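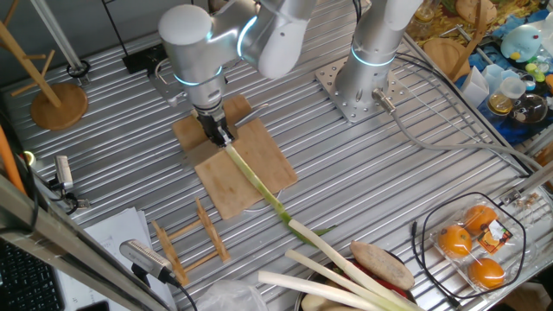
Donholm adds shared task lists to its office software

3/23/20

Donholm, which makes planning software for small offices, has released a new version of its desktop and web program with shared task lists, a simpler calendar and a way to hold back messages during set hours. The update is free for current customers and started going out this morning.

The main change is the shared list. Until now, each person using the program had a private list, and the only way to hand a job to someone else was to copy it into a message. The person receiving it then had to type it into a list of their own. With the new version, a list can belong to a group. Anyone in the group can add a job, take one, set a due date or mark it finished, and the change shows up for everyone else.

A group list can hold up to 100 open jobs. Finished jobs don't count toward the limit and move to an archive, where they can be searched by word, by date or by the name of the person who closed them. Donholm said the limit was set after tests with very long lists slowed the program on older laptops. It plans to look at the number again later in the year.

Customers have asked for shared lists for a long time. The request has been near the top of the company's public feedback page since the page opened, and an earlier attempt was pulled before release. That version saved changes only when a user closed the list, so two people working on the same job could overwrite each other's notes. The new one saves each line as it is typed. If two people edit the same line, both versions are kept and the owner of the list is asked to choose.

The calendar has also been reworked. The old month view, which many users found crowded, is still there but no longer opens first. In its place is a view of the current day with the next day beside it. Jobs with a due date appear along the top and meetings fill the hours below. A job can be dragged down into an open hour to block out time for it. If a meeting is later booked over that hour, the job goes back to the top of the page and is marked in orange.

Meetings can be copied in from other calendars, but changes made in Donholm are not sent back to them. A customer who moves a meeting in the program will still have to move it in the original calendar as well. The company said two-way updates are being worked on and gave no date.

The third part of the release is called Quiet Hours. A user picks a block of time, and messages and list alerts that arrive during it are held until the block ends. They are then delivered together in one summary. A sender sees a short note saying the message will be read later and can choose to mark it urgent, in which case it goes through. Each sender gets 2 urgent messages a day. Office managers can raise or lower that number, or turn the urgent option off.

Managers can't see when a particular employee has Quiet Hours turned on, though they can set a core period when it isn't available. In the test version, managers were shown a chart of each person's quiet time. Donholm took the chart out after complaints from testers, several of whom said they had stopped using the feature once they learned it was being tracked.

Among the firms that tried the release early was Biwott, a bookkeeping service that handles payroll and tax filings for restaurants and shops. Biwott used the shared lists for its month-end work, with a separate list for each client. In a statement published with the release notes, the firm said the lists had replaced a spreadsheet that was emailed around the office every morning, and that staff now spend less time asking each other which files are done. It also said the archive search was slow on its first day and had improved after a fix.

Biwott reported one problem that hasn't been solved. Jobs that repeat, such as a filing due every March, can be set up on a private list but not on a group list. For now the firm keeps its repeating jobs on one employee's private list and copies them over by hand. Donholm lists this as a known issue and says repeating group jobs will be in the next update.

The release also ends support for Plado, the add-on that let customers send jobs to Donholm from their email inbox. Plado was made by an outside developer and had not been updated in some time. Its main functions are now part of the program. A message can be forwarded to a private address that comes with each list, and the subject line becomes the name of the job. Attachments are saved with it.

Customers who still have Plado installed will see a notice the next time they start the program. Jobs already sent through the add-on won't be lost, but any rules set up in it, such as sending all mail from one client to one list, have to be made again. A guide to doing this is on the Donholm help pages. The add-on will stop working completely when the next update comes out.

Prices stay the same. The basic plan includes 4 group lists, and the office plan has no limit on the number of lists. Both plans get the new calendar and Quiet Hours. Customers on the older single-user plan, which is no longer sold, get the calendar and Quiet Hours but will have to change plans to use group lists.

Donholm's closest competitor, Hustow, has offered shared lists for several years and includes them in all of its plans. Hustow's lists work only in a web browser, while Donholm's can be opened and edited offline, with changes sent when the connection comes back. Hustow has no feature like Quiet Hours, although its users can turn off all alerts by hand.

Offices that run Donholm on their own servers will get the update later than those using the company's hosted service. Administrators are advised to make a full backup first, as private lists are changed to a new format during the update and can't be opened in the old version afterward. On a small office server the change should take a few minutes. Staff should be signed out while it runs.

The phone app hasn't been changed in this release. It can show group lists and mark jobs finished, but new jobs can't be added to a group list from a phone yet. Alerts held by Quiet Hours on a computer are held on the phone too, provided the user is signed in to the same account on both.

Hosted customers don't need to do anything to get the new version. It will load the next time they sign in, and a link in the Help menu opens a short tour of the changes. The release notes and the full list of known issues are posted on the company's support site.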